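Chapter 2
Counting the Sick: How an Outbreak Becomes a Number

In December the health office of Trallmont reported 1,000 cases of a stomach infection. One day later the same office reported 992. Many readers of the local paper were angry, and some of them asked how a person can stop having been sick. The answer is simple, but it needs a little patience, and it is the subject of this chapter.

A case is a person who fits a written rule. We call this rule the case definition. It says which symptoms must be present, in which place, and between which dates. In Trallmont the first rule asked only for fever and vomiting. When the laboratory results came in, the office found that eight persons had a different illness, and they were taken off the list. These persons were still sick, but they did not belong to this outbreak.

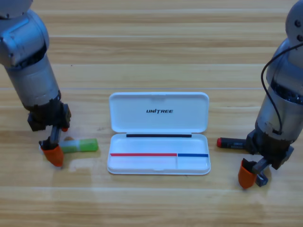
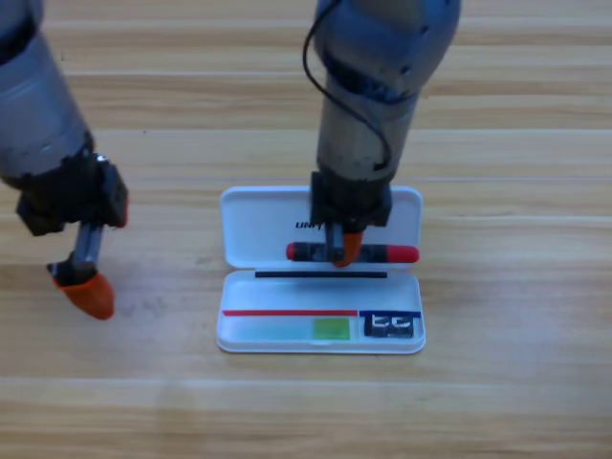
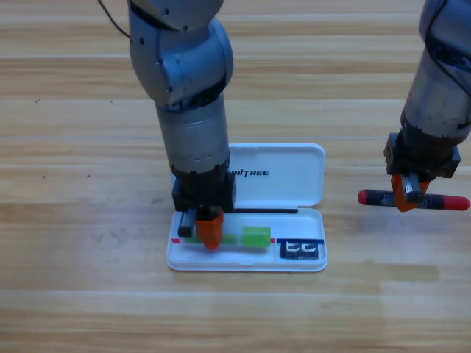

Reading time: 2 minutes

A second difficulty is the delay. A person falls ill, waits at home, visits a doctor, gives a sample, and only then does the report travel to the office. For this reason the curve of reported cases always runs behind the real outbreak. The town of Tosow published its cases by the date of the report, while its neighbor Coltora used the date of the first symptom. The newspapers put both curves on one page and decided that Coltora was doing better. Such a comparison has no value.

We must also ask who is missing. People with mild illness often do not see a doctor, and a town that tests more will find more. When you read that a place has 100 cases, you should ask at once how many people were tested there.

In the following sections we first learn to write a case definition. After this we draw the epidemic curve by hand, using the Aebischer tables at the back of the book. Please keep a pencil and a ruler ready, and read the words "incidence" and "prevalence" in the glossary before you continue.

2.1 Writing a case definition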